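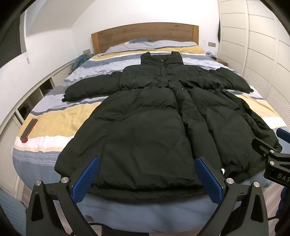
Hallo zusammen,

danke für die ausführliche Aufstellung! Ich habe sie gestern Abend beim Essen gelesen und gleich angefangen, Zahlen an den Rand zu kritzeln. Ich zitiere mal die Stelle, an der ich hängen geblieben bin:

Am 10/04/2020 schrieb die Beschaffungsgruppe Curnero:
> Für das Arbeitspaket Textilien schlagen wir vor, 6 Handgreifer
> bei Dutex zu bestellen, dazu 2 komplette Sätze Ersatzpads. Das
> Angebot liegt vor und gilt 60 Tage. Den Arm würden wir erst
> danach ausschreiben. Gibt es Einwände? Und braucht ihr in
> Drerville andere Finger als wir? Wir würden gern eine einzige
> Sammelbestellung machen, der Versand ist sonst zu teuer.

Einwände gegen die Reihenfolge habe ich keine, im Gegenteil. Erst die Handgreifer, dann der Arm, so hätten wir das bei Ledesma auch machen sollen. Damals stand der Arm schon im Labor und wir haben monatelang darüber diskutiert, was er überhaupt greifen soll (und wer den Schaltschrank bezahlt, aber das ist eine andere Geschichte).

Bei der Stückzahl würde ich aber anders rechnen. Zum Falten und Zurechtlegen braucht man beide Hände, ein einzelner Greifer nützt uns bei Kleidung wenig. Sechs Stück sind für mich also drei Paare. Wenn zwei Paare bei euch bleiben und eins zu uns kommt, haben wir beide nichts in Reserve, und sobald ein Gelenk klemmt, steht gleich ein ganzer Platz still. Mir wäre ein Paar weniger im Einsatz lieber, das dafür als Reserve im Schrank liegt.

Zu den Pads: bitte mehr davon! Zwei Sätze sind mir zu knapp. Die Finger selbst halten bei uns ewig, die Beläge sind das Verbrauchsmaterial. Ich hatte in der Liste bisher Hemden und Handtücher gesehen, aber wir wollen ja auch an die dicken Sachen ran, lange Steppmäntel zum Beispiel. Da geht es um eine ganz andere Größenordnung: so ein Mantel nimmt ausgebreitet den größten Teil eines Bettes ein, die Polsterung gibt unter den Fingern nach, und dann kommen noch Druckknöpfe und Reißverschluss dazu. Auf einem normalen Labortisch brauchen wir damit gar nicht erst anzufangen. Wer also gerade den Posten »Arbeitsflächen« kalkuliert: bitte ein Bett mit Matratze einplanen und den Tisch kleiner nehmen. Ein gebrauchtes reicht völlig.

Was mir in der Aufstellung noch fehlt:

Kabel und Zugentlastung. Steht nirgends, kostet wenig, fehlt am Ende immer.

Kleidung. Ich habe beim letzten Mal 907 Euro für Textilien abgerechnet und musste mir dafür einiges anhören. Wattierte Mäntel sind nun mal teurer als Geschirrtücher, auch secondhand. Bitte als eigene Zeile, dann fragt hinterher keiner nach.

Öffnungsweite. Bevor wir unterschreiben, hätte ich gern von Dutex schriftlich, wie weit die Finger aufgehen und wie dick das Material dazwischen sein darf. Im Angebot finde ich dazu nichts, vielleicht habe ich es auch überlesen?

Andere Finger brauchen wir in Drerville nicht, nehmt für uns einfach dieselben. Sammelbestellung ist prima, Lieferung gern direkt an euch, ich hole unser Paar dann ab. Nur müsste die Rechnung noch vor Juni da sein, danach komme ich an den Topf nicht mehr heran.

Die korrigierte Tabelle lege ich heute Nachmittag ins gemeinsame Verzeichnis, meine Änderungen sind gelb markiert.

Viele Grüße aus Drerville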